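Lists > Borley Users > April
1 min read

To: Borley users list
Subject: Re: Form export limit

Members are advised that release 9 of the Borley form builder raises the export limit to 2000 records. Existing forms need no changes.

On 25 Apr 2020, the Brekbridge office wrote:
> Our export stopped at record 552. Is this a
> known fault, and does it affect the Mohmand
> add-on as well?

The fault is known and is corrected in release 9. The Mohmand add-on is not affected.

Administrators should proceed as follows:

1. Save a copy of each live form.
2. Install the update from the Idov server.

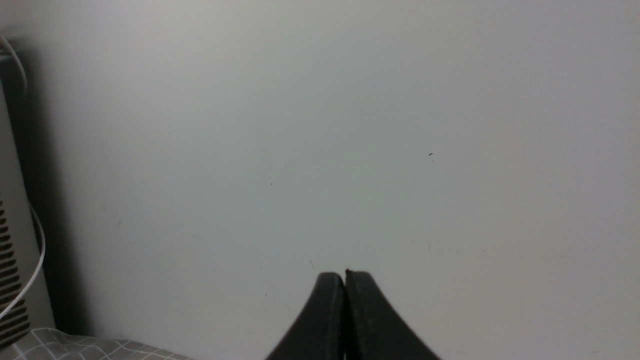

3. Sign in again and repeat the export.

Release 5 will be supported until December.

Borley Support Desk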